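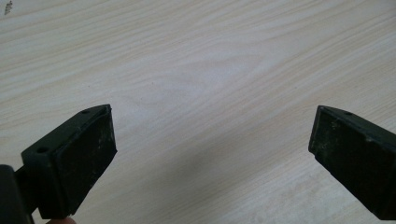 Blog > Workshop > Teaching by hand

Showing it how, one grab at a time

I've had a few messages asking what I do all evening now that the kitchen renovation is finished, so: I pick things up and put them down again. With a gripper. For a robot arm that lives in another town and has never met me.

It started with Iida Tuominen, who I used to share a desk with at Ikonen. She's working on a project called Grillenia these days, and they need people to show the arm ordinary household jobs. You hold the gripper in your hand, squeeze to close it, and do the job as if those two fat fingers were all you'd been given. The camera on top records the lot. Later the arm gets to learn from it, in some way that Iida has explained to me twice and that I can repeat for as long as it takes to put the phone down.

My first job was folding napkins. I was terrible! You don't realise how much of folding is done by your little finger until you haven't got one. I kept pinching both layers when I only wanted the top one, and then I'd let go too early and the whole thing would flop open again. Eetu Kuusisto, who checks the recordings, wrote back very politely to say that I was "correcting a lot". He was right. I was fidgeting, nudging the corner over and over, and apparently a robot will pick up the fidgeting as happily as the fold.

So now I have a little routine. I start with the fingers wide open over the bare table and hold still for a breath before I go anywhere. Then in, close, lift, move, lower, open, and out again the way I came. I try to keep the speed the same all the way through – slower than I'd like, quicker than I'd do it if I was thinking hard.

The thing I got wrong for longest was the approach. I'd swoop in from the side because that's how my arm wants to go, and one of the fingers would block the view of whatever I was meant to be grabbing. Coming down with both tips either side of it is much better, and I can see the gap between them all the time. My wrist complains, but my wrist complains about teaspoons.

The pads have gone pale and scuffed in patches, by the way. I asked whether I should be cleaning them and got three different answers, so I give them a wipe when I remember and leave it at that.

Iida's lot want 200 good goes at each job before they move on. I did the napkins in January and I still see them when I shut my eyes. After that it was cups onto saucers, which I loved, and then putting pens in a pot, which I didn't, as a pen will roll the moment you breathe near it.

I had a try at the remote control version too, when I went up to Uvorby to visit. You sit at a screen and steer the real arm with a pair of handles. Great fun for ten minutes, but I couldn't feel a thing and I squashed a paper cup flat. Give me the hand-held one any day.

Next up is pegs into a basket. Iida says the pegs are harder than they look, and I've bought biscuits.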